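Call for participants: how do adjuncts really spend their week?

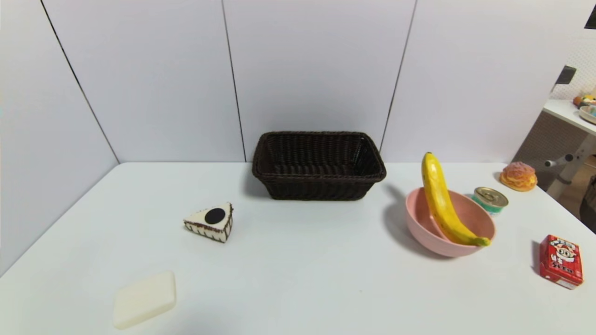 I'm looking for part-time and adjunct instructors to keep a work diary with me this fall. I teach two sections of intro sociology at Nidirbridge myself, so I know how much of the job happens off the clock — the emails at 11 p.m., the rec letters, the parking. My own grading pile currently fills a brown wicker basket like the one on that white table, only mine hasn't been empty in a while!

The project is called Surnent, and I run it out of the Endberg campus with a small grant that covers your time. I have 77 places. You're a good fit if you teach at least one credit-bearing course, are paid by the course or by the term, and don't have a full-time faculty contract anywhere. Grad students teaching their own section are welcome too.

You'd log your hours for 3 weeks (an online form, a few minutes a day) and then talk with me by phone for half an hour or so. I pay $72, half after the first week and half after the call. I won't share your name or your school with anyone, and your department chair doesn't need to sign a thing.

Sign-up closes at the end of September. Leave your email on the Surnent page or drop a note in my mailbox in Nomura Hall, third floor — please tell me what you teach and how many campuses you drive to.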